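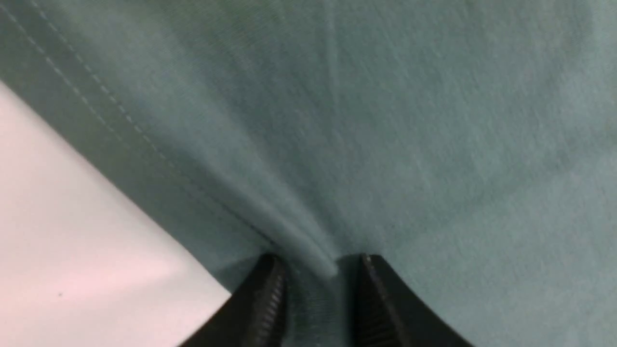 2.3 Planning a garment-handling cell

Complete this section before you place an order. It covers one Arnden arm with one two-finger gripper, working over a flat table.

1. List the fabrics you will handle. Put light knits such as jersey on a separate line. They bunch at the pinch point and need fingers with ridged inner faces.

2. Choose a table surface that contrasts with most of your stock. White works for mid-tone and dark cloth. If you also run white garments, budget for a second top.

3. Count finger sets. Order one set for the gripper and one spare. Allow $40 per set.

4. Price the wrist camera. The Plikel mount is $1,255 and does not include the cable.

NOTE: The camera sits close to the cloth, and the fingers cover part of its view. Hems and stitching are easier to find in the area ahead of the fingertips.

5. Set aside $2,000 for installation and first-day training. This is billed separately from the hardware.

6. Allow 30 working days for delivery. Orders placed in November may ship in the new year.

CAUTION: Do not substitute Csonka fingers from older kits. The bolt pattern is the same but the closing width is different, and the gripper can be damaged.

7. Send the completed sheet to Teguh Subramaniam at Siltska for a quote. Questions about table size go to Prasetyo Lumbantobing.

Floor space and power are covered in 2.4.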